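The Gauge at Bakport

The tide gauge at Bakport stood in a concrete well at the end of the breakwater, and it had read 143 centimeters for six days.

The inspector came out on the morning boat with a canvas bag and the service manual. The gauge was a Clisent float type, installed in August two years before. A float on a wire, a pulley, a counterweight, a pen on a drum. The manual gave four causes for a flat trace: a stuck float, a slipped wire, a seized pulley, a blocked inlet. She checked them in that order.

The float moved freely. The wire sat in its groove. The pulley turned under one finger. She lowered a weighted line down the well and it stopped at 588 centimeters, as printed on the drawing. The inlet was clear - she could hear the water passing through it.

She wrote this down and waited for the tide.

By noon the sea outside the wall had dropped far enough to expose the second row of bolts. The level in the well had not changed. She measured it with the tape, twice, and initialed both readings. Then she poured a cup of green dye down the well and went to stand on the outer side. After 50 minutes the dye had not come through. It had not stayed in the well either. The water there was clear, and it was at 143.

The harbor office at Plusov had asked for a fault code. The form had a box for it, two digits wide. She read the list on the back of the form, which ended at 31, and left the box empty.

The keeper's hut was unlocked. On the shelf were the old record books, kept by hand before the drum was fitted. She took down the one for the year the ferry Pastor was lost and turned to the page. High water, low water, high water, then a column of the same number in the same ink, for nine days. No remark in the margin. On the tenth day the readings resumed.

She sat at the keeper's desk and started the report over.
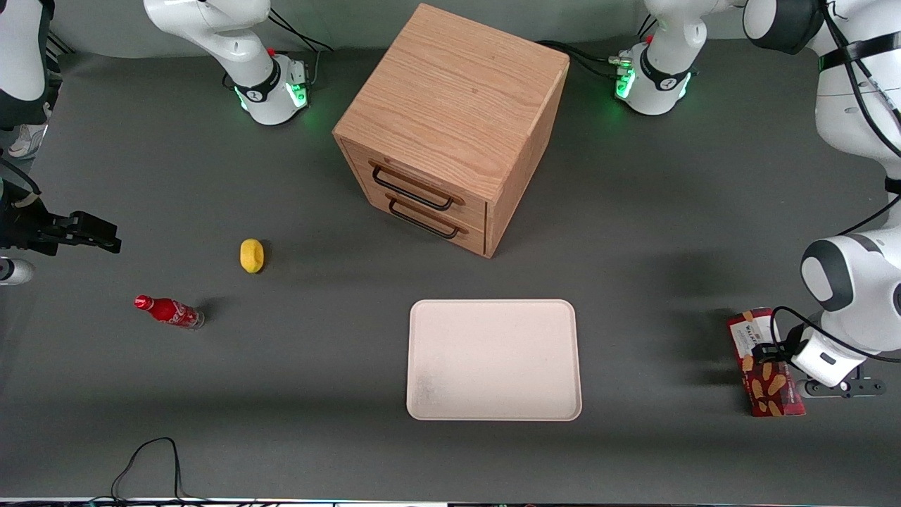 Why does a tide gauge need a well at all? The well damps the waves, so the float follows the slow rise and fall of the sea and ignores the chop.

That was the first paragraph of the manual, and she copied it into the report word for word. Under it she set out the readings, the times and the length of the tape. Under "Action taken" she wrote: None. Instrument is working.

The boat came at four. She changed the paper on the drum, wound the clock and closed the lid. The pen touched down at 143 and began to draw.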